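How to budget for a two-arm bench cell

These notes are for small teams costing their first pair of arms for light desktop handling work. They follow the order we used at Plitulora when Nawal Gaber and Karim Naciri put together our own request. Prices are left out because they change too quickly, but the lines on the sheet stay much the same.

Step 1. Write down the tasks first

List every object the cell has to pick up, hold or move in its first year. Weigh each one and measure its narrowest side. Our list had 17 objects, mostly things found on an office desk. Strike off anything that is only there because somebody thought it would look good in a demonstration. The heaviest item left sets the payload, and the widest sets the gripper opening.

Step 2. Price the hand separately from the arm

Suppliers like to quote arm and hand together. Ask for two prices. A multi-fingered hand costs far more than a two-finger gripper and needs more spares, so it has to earn its place on the task list. Work near a laptop screen is a fair test of whether you need one, as the fingers have to come close to a thin edge without pushing it over.

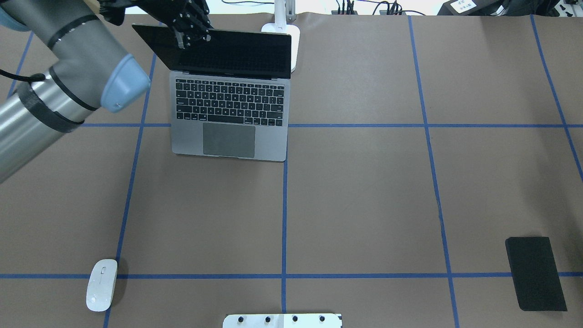
Should the hand and the arm come from the same supplier?
It makes fault calls simpler, but check the price of a third-party hand as well. If you mix suppliers, add a line for the adapter plate and for a day of setting up.

Step 3. Cost the bench and the floor around it

Get the reach drawing from the supplier and mark it out at full size before ordering furniture. Brown paper and blue painter's tape are enough for this. A taped grid also gives operators a way to put objects back in the same area between runs, so keep a few spare rolls on the consumables line.

Then add the things that never appear in the arm quote:
- pedestal or frame, with fixings
- power strips and cable runs
- lamps
- a safety assessment
- delivery, including any lifting gear

Our delivery quote from Grillska left out the lift to the upper floor. Lahcen Abou Zeid caught it in June and we had to raise the order again.

Step 4. Decide what goes on the end of each arm

Two arms need not carry the same tool at all times. We cost a plain two-finger gripper for each side and treat anything more complicated as an option. For small, light objects such as a computer mouse, start with the plain gripper and only move up if the trials show a need. 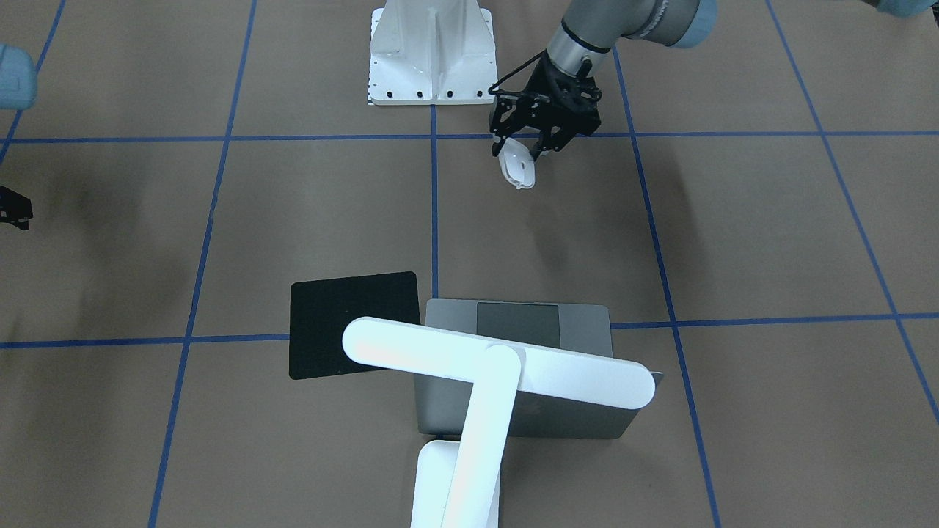 How many spare finger sets should be on the first order?
Order 3 sets per gripper. Fingers are cheap next to the time lost waiting for a parcel, and unused ones can come off next year's order.

Step 5. Add support, training and a reserve

Ask for the yearly support price in writing, and ask what happens to it in year two. Sumska quoted us 47 days for a replacement joint without a support contract, and that settled the matter for Manon Zacharias, who signs our orders. Allow 40 hours of training for each main operator and put their time on the sheet too.

Keep the reserve as its own line. If it is hidden inside the other figures it will be cut when they are.

Step 6. Send the sheet out

Send the same sheet to every supplier and ask them to fill in each line, even where the answer is nil. Quotes for our next round are due on 18th July.

Contact: Magdy El Khatib, equipment planning | © Plitulora | Back to top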